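Reading time: 2 minutes

How do you shop for a robot helper's hands?

Hi, I'm Eluned! My job at Fluneo is making shopping lists for people who teach robots to do chores. Yes, that's a real job, and I love it.

Say you want a robot to learn to pick up clothes. You might think the first thing on the list is a robot. Nope! We started with grippers you hold in your own hand. A gripper is like a big pair of tweezers, and ours have bright yellow fingers. A person does the chore with them, and the robot can learn from that later on.

So, how much money did I have? My budget was $1,438. (A budget is just a plan for your money, like when you save up for a bike and a helmet too.) One gripper costs $500. People have two hands, so I needed another one, and that was $500 more. Now do the subtraction with me: $438 left!

I didn't spend it all on day one. Spare fingers are $21 a set, and soft rubbery bits wear out, so I bought some – and kept the rest for surprises. My friend Sota wanted a third gripper. Sorry, Sota, not enough money!

Try it at home: pick a chore, then write down every single thing you'd need to buy for it. What would you get first if your robot had to tidy a stripy piece of clothing off the bed?

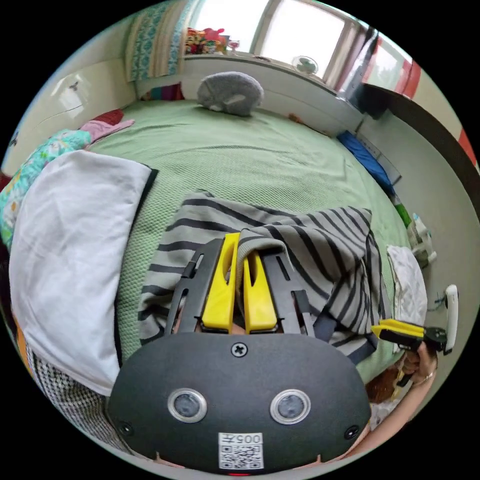
Page last changed: 07/01/2026

Grown-ups can write to Eluned Voyle at the Fluneo kids' desk | © Fluneo | Back to top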